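FOR IMMEDIATE RELEASE

Kurek customers and shop owners: the state flavor registry bill gets its hearing in June, and I need you to write in

By Marianna Zieliński, owner, Kurek Vapor & Supply

I've put out maybe four press releases in my life and most of them were for store openings, so bear with me. My lawyer wanted to write this one. I told her I'd rather do it myself and she could fix the commas.

The state senate's commerce panel will take up the flavor registry bill in June. If it passes the way it's written now, every bottle of e-liquid sold in this state will need its own registration, renewed every year, at $700 a pop. I don't mean every brand. I mean every flavor, in every strength, in every bottle size. My house line, Flornarura, comes in more combinations than I have shelf space for, and each one would be treated as a separate product with its own form and its own check.

I want to be fair to the people who wrote the bill. I've met with Senator Lech Szczepańska's office twice now, and his staff were polite and they listened (and they gave me very good coffee, so thank you for that). The senator says he wants to know what's in the bottles and who made them. So do I! I've kept batch records since the first week we opened. Anybody from the state is welcome to come in and read them, and a couple of inspectors already have. What I can't do is pay the same fee on a flavor that sells six bottles a month as a national company pays on one that sells by the truckload. 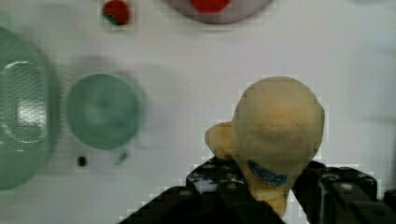 A pale yellow figure held between two black gripper fingers.

So what are we asking for? We, meaning me and the owners of the other independent shops that have signed on to this statement, want two changes.

First, one registration per product line, with the full list of flavors and strengths attached. The state would still have every recipe on file. It just wouldn't have the same recipe on file over and over with a different number on the front.

Second, a small maker rate. The draft we gave the senator's office sets it at $300 a year for any company that mixes and sells only inside the state. We didn't pull that out of the air. Ubaldo Costa, who runs Grondametti over in the western part of the state, sat down with his bookkeeper and worked out what he could pay without letting anyone go, and then he sent his math to the rest of us to pick apart. We picked. It held up pretty well.

"I'm not asking for a free ride," Ubaldo told me when I asked him for something I could print. "I pay for my license, I pay my sales tax, I pay to have my liquid tested. Give me one more bill and I'll pay that too. Give me a stack of them and I'm going to be selling somebody else's product or I'm going to be selling the building."

There's another part of the bill that hasn't gotten much attention, and it bugs me more than the fees. Section six says registrations have to be sent in through an "approved filing agent." Right now there isn't a list of approved agents. There's no description of how you get to be one, either, or what one is allowed to charge. I asked three different people at the capitol and got three different shrugs. One company, Bremano, has already been calling shops to offer the service, and I don't hold that against them – they're a business and they saw an opening. But I don't think I should have to hire a middleman to mail a form to my own state government. Let us file it ourselves. I file my own taxes, and those are a lot harder.

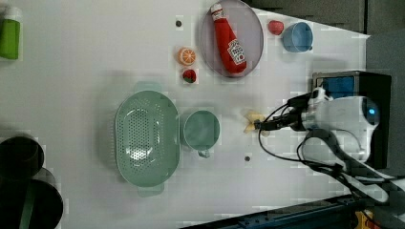

I should say something about kids, too, as that's the first question I get whenever I talk about this in public. We card everyone at Kurek. We card people with gray beards. We don't carry anything in packaging made to look like candy or cereal, and we stopped carrying a pretty popular line a while back when they changed their labels to a cartoon. None of the changes we want would touch the age rules in the bill. We support the age rules. We said so in writing, in both meetings, and I'm saying it again now so that it can't get lost between here and the hearing.

Obsa Ejigu has managed our downtown store since before we had a second one, and he'll be testifying along with me. He's better at this than I am. When I asked him what he wanted in the release he thought about it and said, "Tell them I know my customers by what they quit smoking. I'd like to keep having the thing they came in for." That's Obsa. He'll have a short statement and he'll take questions after.

Hubert Kozłowski will be there as well. He's a retired machinist and a customer, and he wrote to his senator about this before I'd even finished reading the bill. His letter is better than anything in this release and he's given us permission to share it, so if you're a reporter and you want a copy, just ask.

Now for the part where I ask you for something. The panel takes written comments until 5 p.m. on the day before the hearing. You don't have to be a shop owner and you don't have to be fancy. Say who you are, what town you live in, and what you think of the fee and the filing agent rule. Keep it to a page. Please be nice – the staff who open these letters didn't write the bill, and I've watched a good argument go straight in the trash over one rude sentence. We have paper, pens and the mailing address at the counter in both Kurek stores, and we'll cover the stamps.

If you own a shop and would like to add your name to the statement, call the downtown store and ask for me or Obsa. There's no fee to join and no group to belong to. We're a bunch of people with an email thread, and it's already too long, and one more won't hurt.

Reporters can reach me by phone at the downtown store most mornings before we open at 10. I'm happy to walk you through the bill line by line, and I'll show you our batch records and the mixing room if you want to see how it's done. I'll send out the hearing room and the start time when the panel posts them.

About Kurek Vapor & Supply
Kurek is an independent, family-owned vapor retailer with two stores. We mix and bottle the Flornarura line of e-liquids in-state and sell only to adults with valid ID.

Media contact: Marianna Zieliński, owner, Kurek Vapor & Supply, downtown store

###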